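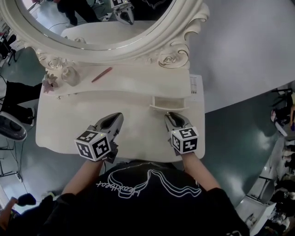 Two hand-held grippers at a vanity table with a small open drawer.

Small drawers: tips for getting clean tracking and usable plans

Drawers look easy and cause more failed replays than anything else we do on furniture. These are the software habits that have saved us the most time, collected by Anum Kazmi with additions from Usman Bhutto. We use Lanari for tracking and Varnmont for planning, but most of it carries over to other tools.

Start the log before you pick anything up
Let the tracker run for 2 seconds with both grippers resting on the table. Lanari uses the still part to settle its estimate of each marker cube. If you start recording in mid-air, the first stretch drifts and you will end up trimming it by hand.

Check which faces of the cube are being seen
A cube with a square pattern on every visible face gives you a pose from most angles, but one face seen at a steep slant will flip. The plot shows this as a sudden jump in rotation while the position hardly moves. Set the filter to prefer two faces, and let it hold the last good pose for a few frames when only one is left. Do not smooth over a flip. Smoothing turns one bad frame into ten slightly bad ones.

Mask the mirror
A dressing table mirror will give you a second cube, and the detector has no idea it is a reflection. It reads backwards, so a strict dictionary should throw it out, but a loose error setting sometimes lets one through. Draw a mask over the glass in the first frame and have it follow the furniture. Usman also rejects any pose that comes out behind the plane of the mirror, which catches the ones the mask misses.

Give the drawer one direction to move in
Model it as a slider with a single axis and a stop at each end. Left free, the planner will try to lift or twist it. Fit the axis from the recorded path of the gripper while it is holding the drawer – the middle of the pull is best, as the ends include the grasp and the release.

Mark contact by hand the first few times
Automatic contact labels are fine on a big handle and poor on a small one. Label a handful of runs yourself, then compare. If the automatic label is always late by the same amount, shift the lot and move on.

Keep the two arms on one clock
Check this after every restart. A small offset does not matter when one gripper is only resting on the tabletop, but it spoils anything where one side steadies and the other pulls.

Slow the replay, not the plan
When a run looks risky, change the playback speed in Varnmont and leave the waypoints alone. We had a folder of 800 plans in July where half had been edited for speed and half had not, and sorting them out took longer than making them.

Name things dully
Furniture, part, side, number. Vanity-drawer-right-014 can be found again. Goodone-final cannot.

Related tips
Wavy edges and collision meshes: how coarse is too coarse?
Shiny floors and depth noise
Moving old Arain logs into Lanari
Zastell cable clips, reviewed
Thin objects: pencils, pens and paper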